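Berkow 折りたたみデスクライト、2か月使った感想

6月に買ったやつ。在宅用。夜の作業がメインなので、昼の窓際の話はほぼ無しです。急いで書いてるので雑なのはご容赦。
値段は1740円、送料こみ。安い。

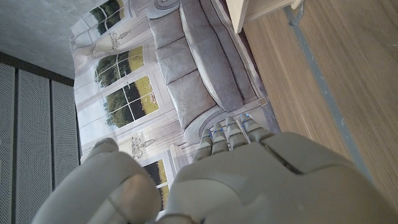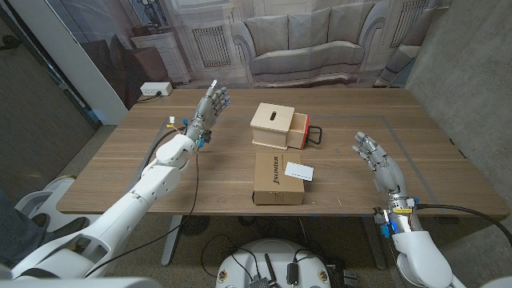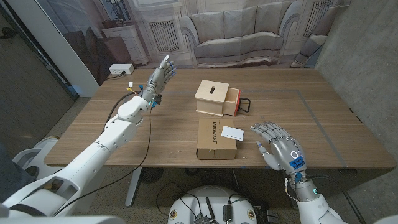

で、本題のライト。

まず箱。小さい。本体とケーブルと紙の説明書、以上。ACアダプタは付いてこないので手持ちのを使うこと。うちはMathiasの充電器が余ってたのでそれで。説明書の日本語はちょっと怪しい。「明るいの長押し」って何。調光のことでした。

組み立てはアームを台座に差してネジを締めるだけ。工具いらず。ただしネジの頭が小さくて指が痛い。コインで回すと楽。

明るさ。最大にすると手元はかなり白い。本を読むには強すぎるくらいで、普段は真ん中より少し下。調光は無段階と書いてあるけど、下のほうは段がある感じ。急にふっと暗くなる。気になる人は気になると思う。色は電球色、白、その中間の3種。電球色がいい。白は病院ぽい。

演色性はパッケージに92とある。測る道具は無いので本当かどうかは知らない。色鉛筆の青と紺は見分けがつく。前に使ってたPlustikのは同じ色に見えてたので、そこは確実に良くなった。

アームの関節は固め。買ったばかりの頃は片手で動かすと台座ごとついてくる。2週間くらいで馴染んだ。逆に今はちょっとゆるい気がする。いちばん伸ばした状態だと、朝には頭が少し下がってる。ネジを締め直せば戻るけど面倒くさい。長くつかうならここが先にだめになりそう。

台座は軽い。これは不満。両面テープで留めるか、何か重しを置くか。自分はBeltisの文鎮を載せてる。見た目はひどいが倒れなくなった。クランプ式も出てるらしいので、天板に厚みがない机ならそっちのほうがいいかも(未確認)。

畳むと薄い。引き出しに入る。毎回しまう人にはここが一番のポイントだと思います。自分は最初の3日だけしまって、あとは出しっぱなし。

タッチスイッチの反応は良すぎる。ケーブルを引っ張っただけで点いたり。袖でも点く。夜中に一度点いてびっくりした。物理スイッチにしてほしい。あと消すときは2回タッチ。1回だと色が変わるだけ。慣れるまで毎回まちがえた。

ちらつきは目では分からない。スマホのカメラ越しだと、暗くしたときだけうっすら縞が出る。最大なら出ない。動画を撮る人は注意。

熱はほとんど無し。夕方から夜まで点けっぱなしで、頭の部分がほんのり温かい程度。Plustikのは触れないくらい熱くなったので、これはうれしい。音もしない。

ケーブルは短い。机の下のタップから引くとぎりぎり。延長を足した。端子は台座の後ろに出るタイプで、壁にぴったり付けると曲がる。少し隙間をあけて置いてくだい。

汚れは目立つ。白を買ったせい。指の跡がスイッチのまわりに残る。濡れた布で拭けば落ちる。黒もあったけど売り切れだった。黒は黒でほこりが目立ちそう。

点数をつけるなら100点満点で、明るさと熱だけなら高得点、台座とスイッチで減点して74点くらい。値段を考えれば文句を言いすぎかも。2台目を寝室用に買うか迷い中。ただ寝室だと夜中に勝手に点くのが怖いので、たぶん別のにします。

向いてる人。机が狭い、毎回片付ける、明るいのが好き。
向いてない人。アームを大きく伸ばしたい、猫がいる。猫は絶対スイッチ触る。

追記 保証は1年らしい。保証書は箱の底に貼ってあるので、箱を捨てる前に見ておくこと。自分は捨てかけた。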